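Pinomov Bench Cell 113
Two-arm tabletop cell for sorting and place-setting work

Home > Equipment > Bench cells > 113

Item no. 113-238
Availability: built to order
Demonstration: by appointment at our Tilimham showroom

The Bench Cell 113 is a pair of arms on a shared front rail, set inside an aluminum extrusion enclosure. It is sold to training shops and small labs that want two arms working over one surface. Each arm comes with a parallel gripper and a wrist camera. Wall panels can be removed one at a time for access.

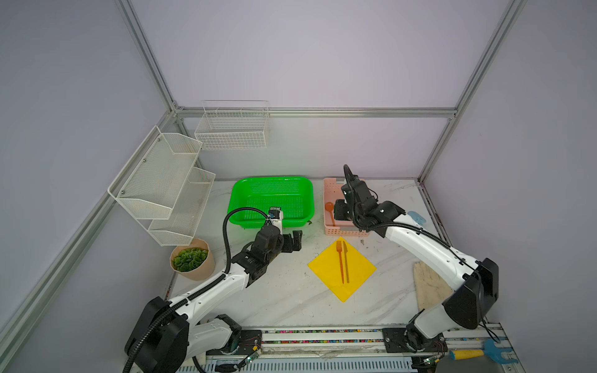
Demonstrations at Tilimham last 106 minutes and take up to four visitors. The first part is a table-setting routine run by our staff, and the second is yours to use as you like. The routine uses plastic cutlery, baskets and a yellow napkin turned to a diamond, with the fork to the left of the knife. The spoon is handled from the pink basket, where it leans at an angle and the gripper has to reach in beside it. Visitors are welcome to move the baskets and ask for another run. You may bring small parts of your own, provided they are dry and have no sharp edges.

Open day
The showroom is open without appointment for one afternoon in August, starting at 1 p.m. The cell will run alongside the Fonseca feeder and the Plindance turntable.

What is supplied
Two arms with grippers
Front rail and wiring
Enclosure frame and wall panels
Tabletop, marble pattern

Baskets, cutlery and wall shelves are not included. Ask for accessory list 1236.

To book a demonstration, use the request form and give the item number. Parking is behind the building.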